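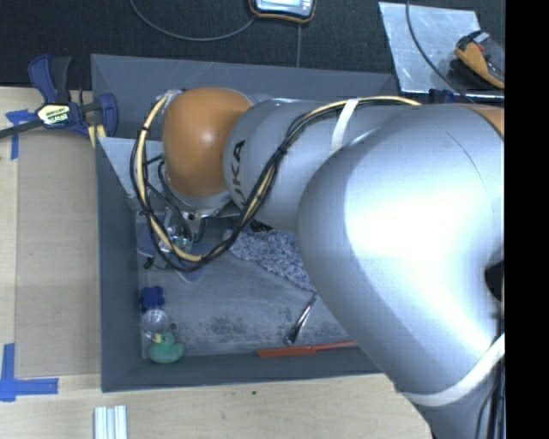
Convocatoria: lectores y voces para el ciclo de sermones antiguos de Pentecostés

La parroquia de Stosen busca personas dispuestas a leer en voz alta, y sin dormirse, homilías de los primeros siglos. El ciclo ocupa todo el mes de mayo, a las 19:30, en la capilla lateral, la del banco que cruje. El banco no se va a arreglar: preguntamos el precio.

Qué se pide

- Leer con soltura en castellano. El latín se agradece, pero quien lo pronuncie a la italiana y quien lo pronuncie a la alemana tendrán que sentarse separados.
- Aguantar de pie un sermón entero. El más largo tiene 61 párrafos y su autor anuncia el final en cuatro ocasiones.
- Asistir a 2 ensayos, uno de ellos con micrófono.
- No hace falta estar bautizado ni tener una opinión formada sobre el Filioque. Si la tiene, le rogamos que la guarde para el café.

También buscamos una persona para revisar las traducciones. El cuaderno Chmielewska, del que salen casi todos los textos, tiene 332 páginas y una relación muy libre con la coma. Conviene saber griego, o al menos reconocerlo y avisar.

Qué se ofrece

Los lectores no cobran. Reciben una copia encuadernada del ciclo, merienda los días de ensayo y el agradecimiento de una asamblea cuya media de edad sabe valorar la buena dicción. La revisión sí está pagada: 2000 euros brutos por el cuaderno completo, a la entrega, con cargo al legado Kamurow, que dejó escrito que el dinero se gastara en «palabras y no en goteras». Las goteras siguen donde estaban.

Cómo apuntarse

Basta una carta breve en el buzón de la sacristía con nombre, teléfono y el tramo de la tarde en que se puede ensayar. Quien aspire a la revisión debe añadir una página traducida por su cuenta, de cualquier Padre de la Iglesia que no sea san Agustín, porque ya tenemos once. La prueba de lectura dura cinco minutos y el texto se entrega en la puerta.

Las candidaturas se cierran cuando acabe abril. Respondemos a todas, a mano y con cierto retraso.

Esta página utiliza cookies propias y de Drestolex para recordar sus preferencias. Aceptar | Rechazar | Configurar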